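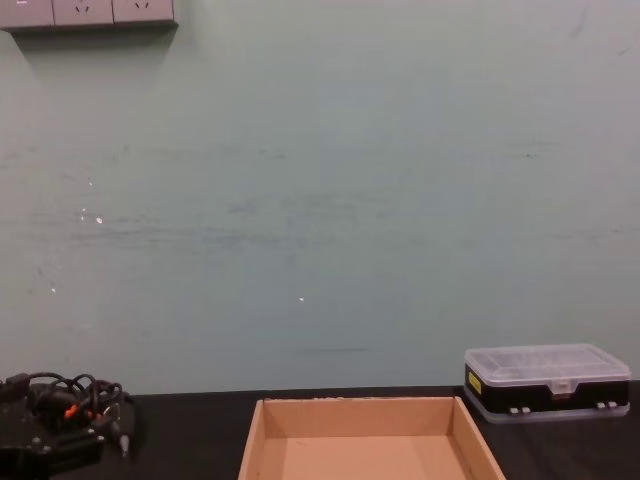 4.2 Preparing the packing station

The Trarari bracket kit is packed by hand at a fixed table before it goes to the Hovbridge store. Choose a position where the rear edge of the table meets a wall, so that parts cannot roll off the back. A black tabletop against a pale green wall gives good contrast for bare metal. Power should come from a socket panel mounted on the wall well above table height — floor-level extension leads are not permitted.

1. Wipe the tabletop with a dry cloth.
2. Remove metal chips and loose fasteners.
3. Check the wall behind the table. 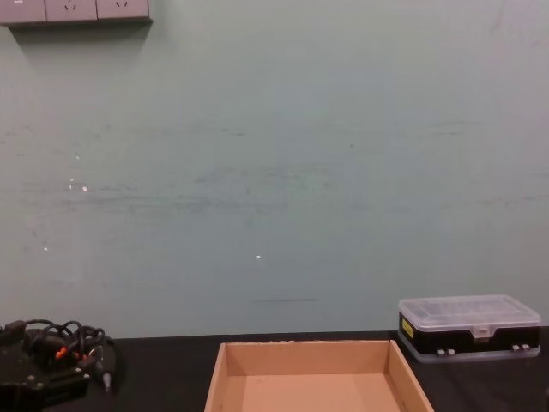
Figure 4-3. Wall behind the station, with scuffs and small white specks.

NOTE: Scuffed paint is acceptable. Flaking paint must be scraped and brushed away before parts are set out.

4. Place the open carton near the front of the table. Confirm that it is empty. 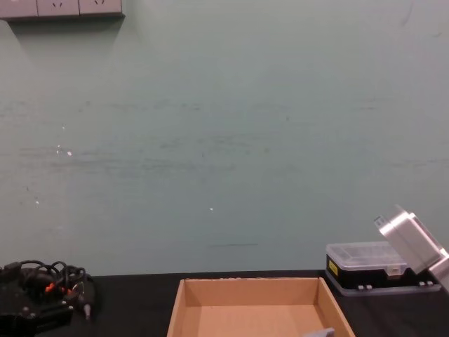
Figure 4-4. Open corrugated carton on the table, empty.

5. Inspect each bracket for burrs along the slots.

CAUTION: Cut edges are sharp. Wear gloves when handling unfinished brackets.

6. Lay the brackets in a shallow cardboard tray, toward the front edge. Do not stack them.
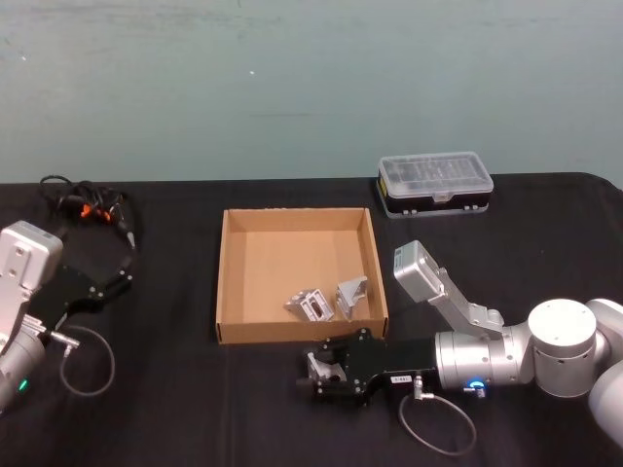
7. Keep small fasteners in a compartment organizer with the lid latched. Open it only when filling a kit.
8. Enter the kit number on the Symonenko packing sheet and initial it.

Maximum load per carton is 8 kg. For heavier orders, use 2 cartons and mark both with the same kit number.

Section revised 7 July 2020, M. Cavalcanti.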